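Commuting Through Felport Airport: My Frequently Asked Questions

I fly in and out of Felport for work most weeks, and after I wrote a couple of posts about the place my inbox filled up with the same questions over and over. So I put them all on one page. I don't work for the airport or any airline, I just spend an awful lot of time there. If something has changed since your last trip, write and tell me and I'll fix it.

How early do I really need to get there?

For a Monday morning flight, give yourself an hour and a half. Monday is when all of us with rolling bags and bad moods show up at once, and the line at the main checkpoint can back up past the car rental desks. Any other day I leave myself an hour and I'm usually sitting at the gate with time to eat something. If you're checking a bag, the cutoff at most counters is 45 minutes before departure and they do stick to it. I've begged. It didn't help.

What time does security open?

The main checkpoint opens at 4:15 a.m. The smaller one, over by the Kuusisto concourse, doesn't open until 6, and it closes again in the early afternoon if things are slow. Both let you out on the same side, so use whichever one has the shorter line. A lot of people don't know the second one exists (the sign for it is behind a pillar, I've complained about this).

What's the Kuusisto concourse? My ticket just says Gate 38.

Gate 38 is in Kuusisto, yes! It's the newer end of the building, and the only part with moving walkways. From the main checkpoint it's a good ten-minute walk, more with kids. Go right after security, pass the bookstore, and keep going even when it feels like you've left the airport. The gate numbers skip a bit between the old part and the new part, so don't panic if you see 22 and then 30.

Where should I park?

Depends how long you're gone and who's paying.

The garage is across from the terminal and costs the most. I use it for one-night trips when I can expense it. There's a covered walkway from level 3, so aim for level 3.

The Flidedside lot is the long-term one and it's what I use the rest of the time. It's open air, it's a shuttle ride away, and it's less than half the price of the garage. Take a picture of your row sign. I once walked up and down in sleet looking for my own car, which was in row 98, which I had confidently remembered as row 89.

There are also a few private lots on the Bivley road. I've tried one of them, it was fine, the shuttle was slow.

How often does the Flidedside shuttle run?

The sign says every 12 minutes. Early in the morning that's pretty close to true. After 10 at night it's more like every half hour, and if your flight lands late along with two others you may not get on the first one. Stand at the far stop, by door 6, because that's where the shuttle pulls in first and gets its seats filled.

Can I get there without a car?

You can. The 130 bus runs between downtown Felport and the terminal, and it takes exact change or the regular transit card. It's slow but it's cheap and it drops you right at arrivals. The last one back to town leaves at 11:40 p.m., so if you're on the late flight you're looking at a cab. From Bivley you have to change at the transfer center, and on Sundays I wouldn't bother.

Is there going to be a train?

People have been asking this for as long as I've lived here. The airport authority's long-range plan shows a space for a station next to the garage, and that's as far as it goes right now: a space on a drawing. No money has been set aside for building it. I go to the public meetings when I'm in town, and every time it comes up they say it's being studied.

Why are they raising the garage rates again?

The short version is that the authority is paying for the Kuusisto concourse out of what it earns, and parking is a big piece of what it earns. The new rates start in June. The first 20 minutes stay free, which matters if you're just picking somebody up. Long-term parking at Flidedside stays the same for now. I'm not thrilled either, but I'd take it over a fee on every ticket.

How do I comment on stuff like that?

The board meets once a month in the administration building, which is the low brick one you pass on the way in. Meetings are open to everyone. You sign a sheet at the door and you get three minutes. You can also send written comments, and they go in the packet the board members get ahead of time. I've done both and I think the written ones get read more carefully, if only because there's less coughing.

Is the noise from the new flight path going to be permanent?

I get this from readers in Bivley a lot. As far as I know, the path was moved while the main runway is being resurfaced, and it's supposed to go back once that's finished. The authority has a noise line and an online form. Use the form! It asks for the time of day and your nearest cross street, and a complaint with those filled in gets logged against a specific flight. A voicemail that says "it's loud" mostly doesn't.

What's the early flight like?

You mean 981, the 6:05? I've taken it more times than I'd like to think about. It's a small plane, so full-size carry-ons get tagged and handed over at the door, and you wait for yours in the jet bridge on the other end. Sit toward the front if you have a connection. It leaves on time much more often than the afternoon flights do, mostly thanks to the plane having spent the night here. Nothing's open on the Kuusisto end before 5:30, so bring a muffin.

Where can I get a decent cup of coffee?

Before security, the stand next to arrivals is better than anything on the other side. After security, go to the place across from Gate 14. The one closer to Gate 20 has a shorter line and there's a reason. Prices are what you'd expect at an airport, though you can bring an empty bottle and fill it for free at the stations by the restrooms.

Is there anywhere quiet to work?

There's a row of counters with outlets past Gate 16, and half the outlets work. The very end of Kuusisto is the quietest spot in the building if there's no flight boarding. The wifi is free and doesn't time out anymore, thank goodness. I don't have a lounge membership so I can't tell you about the lounge. Most of my writing for this site gets done at home anyway, in the evening, once the bag is unpacked.
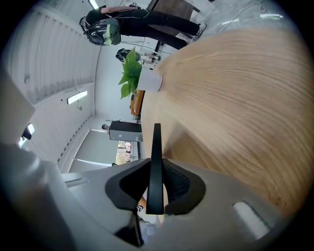 Blond wood tabletop, potted plant at the far edge.

I left something at the checkpoint. Who do I call?

This one trips everybody up. If you left it at security, you want the checkpoint's own lost and found, which is a separate office with a separate phone number. If you left it at a gate, in a restroom, or on the shuttle, that's the airport's lost and found, down the hall from baggage claim. If you left it on the plane, that's the airline. I'd file with all three if you aren't sure. They hold things for 30 days. I got a phone charger and a very nice scarf back this way, and never did see my umbrella again.

Can I wait for someone at the gate?

Only if you're meeting a minor or someone who needs help getting around, and you have to ask the airline for an escort pass at the counter. Bring ID and leave extra time. Everyone else waits by the arrivals doors, or in the cell phone lot, where you can sit in your car for up to an hour. The turn for the cell phone lot comes up fast after the second roundabout. Miss it and you're going all the way around again.

Do you think they'll add more nonstops?

I hope so! The authority says it's talking to airlines, and the new gates were built with that in mind. But an airline has to want to fly the route, and they look at how full the current planes are. I'd love one to the coast so I could stop changing planes in a city I have no interest in. If I hear anything definite at a board meeting I'll post it on the main page first and then update this answer.

Can you help me with a refund or a canceled flight?

I can't, sorry. I'm just a passenger with a website. Call the airline while you're standing in their line, and take whichever one answers first.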